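Home Features Food Makers Archive Subscribe

I have eaten a lot of toast for this magazine, but I had never thought hard about the slice before it gets toasted. Then I spent a morning in Clunholm with Zamfira Ursu, who bakes plain white sandwich loaves and is (she won't mind me saying this) completely obsessed with them.

She used to make sourdough like everyone else. Then her neighbor, Paraschiva Costache, asked for "just normal bread, please," and that was that. Now it's white loaves all week, 45 of them, and they're usually gone before lunch!
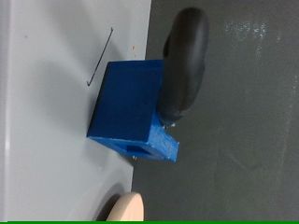
Zamfira says the fuss over flour is overdone and the real trick is patience. She lets her dough rise 2 times, and she will not be hurried on the second one, not even with a line out the door. I tried to get her talking about gadgets, having spent far too much of my own money on them, and she waved me off. Still, I do love a bit of blue 3D-printed plastic on a gray surface, and I came home wanting to print something for my own kitchen — a bread guide, maybe, or a clip for the flour bag. My husband has asked me to finish the spice rack first.

What she really wanted to talk about was slicing. Let the loaf cool for 3 hours, she told me, then use a long knife with teeth and let the knife do the work. I have always gone in too early, leaning on the loaf like I'm sawing a fence post, and I get a squashed wedge for my trouble. Her slices stand up straight. They have that domed top, a thin brown crust, and a fine, pale crumb that takes butter right to the edge.

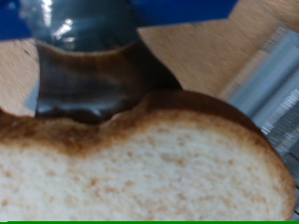
And please don't put it in the fridge, she begged me. Wrap it in a clean cloth and leave it on the counter, and if you can't get through a loaf in 2 days, slice the rest and freeze it. I do this now and it has changed my breakfasts. The frozen slices go straight into the toaster, a little longer than usual, and then I'm back to my old argument about butter before jam. (Butter, always, and plenty of it.) Zamfira eats hers with salted butter and sliced radish, standing up, at six in the morning. I had mine at ten, sitting down, and then I had another.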